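Denkt der Roboter wirklich? Was die Software kann und was nicht

Von Nayeli Bautista, Kinderseite Wustville

Manche Leute erzählen, Roboter seien bald schlauer als wir. Ich bin da vorsichtig. Wer einmal zugesehen hat, wie lange es dauern kann, bis eine Tasse im Regal steht, wird auch vorsichtig.

Fangen wir mit dem Sehen an. Eine Kamera am Handgelenk des Roboters liefert ein Bild, und dieses Bild besteht für den Computer nur aus Zahlen. Jeder kleine Bildpunkt bekommt Zahlen für seine Farbe. Von »Tasse« oder »Tisch« steht da nichts. Das muss ein Programm erst herausfinden. Das Programm in unserer Geschichte heißt Kullix, und es hat vorher sehr viele Bilder von Tassen bekommen. 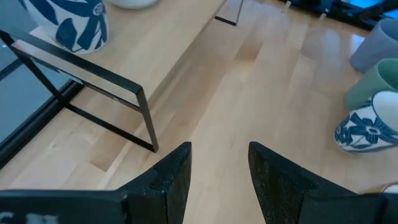 Kullix sucht also nach Mustern, die zu diesen Bildern passen. Das klappt oft ganz gut. Aber was ist, wenn eine Tasse halb hinter einer anderen steckt? Oder wenn sich Licht auf dem Holz spiegelt? Du weißt sofort, dass ein heller Fleck kein Teller ist, weil du schon dein ganzes Leben lang Teller und Flecken siehst. Das Programm rechnet nur aus, was wahrscheinlicher ist. Bei einem Test in Skasgate lag es bei 100 Bildern 14-mal daneben. In der Werbung klingt so etwas natürlich anders.

Nach dem Sehen kommt das Planen. Wo soll der Greifer hin? Von welcher Seite? Ein Greifer mit zwei Fingern kann eine Tasse von außen packen oder einen Finger in die Öffnung stecken. Die Software probiert solche Wege im Rechner durch, bevor sich der Arm bewegt. Für eine einzige Tasse waren es in Skasgate 536 mögliche Wege. Die meisten wurden gleich wieder gestrichen, zum Beispiel weil der Arm dabei ans Regal gestoßen wäre. 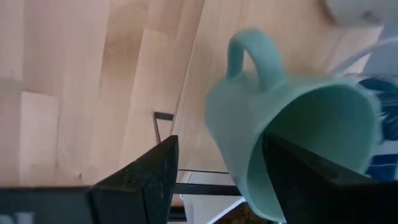 Ein Finger steckt in der Öffnung der blaugrünen Tasse.

Und dann muss der Plan auch noch stimmen, wenn es ernst wird. Dafür gibt es die Steuerung. Sie fragt immer wieder: Wo ist der Arm jetzt? Wo soll er sein? Ist der Unterschied zu groß, schickt sie neue Befehle an die Motoren. Du machst das auch, wenn du mit einem vollen Glas durchs Zimmer gehst. Du schaust und gleichst aus, ohne lange zu überlegen.

Was die Steuerung nicht fragt: Ist das überhaupt eine gute Idee? Steht im Plan, dass die Tasse einen halben Meter über dem Regal losgelassen wird, dann wird sie dort losgelassen. Das Programm findet Scherben nicht schlimm. Es findet gar nichts.

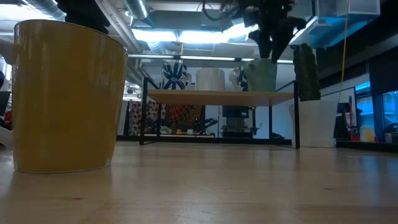
Bei der Firma Bednárik hat man mir gesagt, bis Dezember werde Kullix »jede Tasse der Welt« erkennen. Ich habe gefragt, ob auch eine Tasse dabei ist, die wie ein Frosch aussieht. Da wurde erst mal geblättert.

Zum Ausprobieren für 2 Kinder: Eines verbindet sich die Augen und ist der Roboter. Das andere ist die Software und darf nur Befehle geben wie »Hand nach links« oder »Finger zu«. Nehmt einen Plastikbecher! Stellt ihn dann an eine andere Stelle und benutzt genau dieselben Befehle noch einmal.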